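Unit 4. Reading contour lines and planning a summit route

These notes cover the second half of the map unit. Bring the Dumham sheet, a ruler marked in millimeters, a pencil and a calculator. The field exercise on Sunday uses the same sheet.

4.1 Contour interval

A contour line joins points of equal elevation. The interval is the vertical distance between one line and the next and is printed in the margin under the scale bar. On the Dumham sheet it is 50 feet. Every fifth line is drawn heavier (an index contour) and carries a number. To find the elevation of an unlabeled line, start at the nearest index contour and count up or down.

Two points on the same line are at the same elevation. A point between two lines can only be bracketed. If your position falls between the 7450 and 7500 lines, report it as "between 7450 and 7500" and do not interpolate unless the slope is even.

A small rise or notch that fits between two lines does not appear on the map at all. With a 50-foot interval, a 40-foot cliff can be missing entirely. This matters on the upper part of the Aquino ridge, where the map shows a smooth crest and the ground has several short steps.

4.2 Landforms

Closed rings, each inside the next, with elevation rising inward: a summit or knoll.
Closed rings with tick marks pointing inward: a depression.
V or U shapes pointing uphill: a valley or gully. A stream, if present, runs through the points.
V or U shapes pointing downhill: a ridge or spur.
An hourglass between two sets of rings: a saddle.

The common error is to confuse a gully with a spur. Check the numbers on the index contours before deciding. Do not rely on the shape alone. 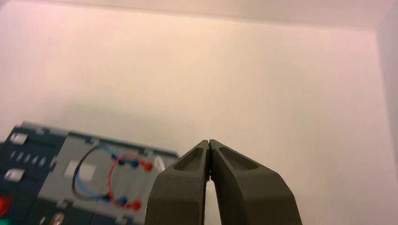 4.3 Slope angle

Slope is the vertical rise divided by the horizontal distance. Measure the horizontal distance on the map, convert it with the scale, and keep both values in the same unit.

Worked case: the lower east slope of Zisow Peak rises 1000 feet over a horizontal distance of 3000 feet.

1000 / 3000 = 0.33
Grade: 33 percent
Angle: arctangent of 0.33, or 18 degrees

Grade and angle are different numbers. A grade of 100 percent is an angle of 45 degrees. Write the unit every time.

The result is an average. A slope that averages 18 degrees may include a bench and a steep headwall. Where the spacing of the lines changes, divide the slope into sections and work each one separately. For snow travel, use the steepest section and disregard the average.

4.4 Prominence

Prominence is the height of a summit above the lowest contour line that encircles it and no higher summit. In practice, find the key saddle – the highest pass connecting the peak to higher ground – and subtract its elevation from that of the summit.

Prominence is the usual basis for deciding whether a high point counts as a separate peak on a list. Different lists use different cutoffs, so the same range can have a different number of ranked peaks depending on the list. Sudent Point is a good case to work through. It stands well above the basin on its north side, but the saddle joining it to Zisow Peak is high, and its prominence is low.

Where the saddle has no spot elevation, its height is known only to within one interval. State whether you used the upper line, the lower line or the midpoint.

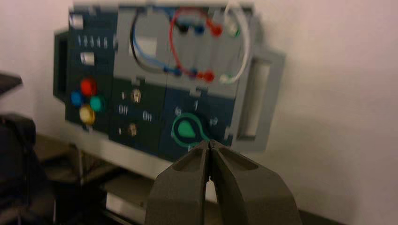 4.5 Time estimates

Use a base rate for horizontal distance and add a correction for ascent. For this course the figures are 2 miles per hour on trail plus one hour for each 1000 feet gained. A climb of 3000 feet therefore adds three hours to the walking time.

Corrections not included in the rule:

Off-trail travel over talus or brush.
Steep descent, often as slow as the climb.
Group size. Use the pace of the slowest member.
Rests and route finding.

Write the estimate beside each leg of the route and set a turnaround time before leaving the trailhead. The turnaround time is fixed. It does not move later if the party starts late.

4.6 Problems

Trace the Aquino ridge from the lake outlet to the summit of Zisow Peak. Mark each saddle.
Find the steepest section of the ridge and give its grade and angle.
Compute the prominence of Sudent Point. Show the key saddle and state which contour you used.
Prepare a leg table for the same route with distance, gain, loss and time.

Show all conversions. Answers without units receive no credit. Reading for next unit: declination and bearings, first section only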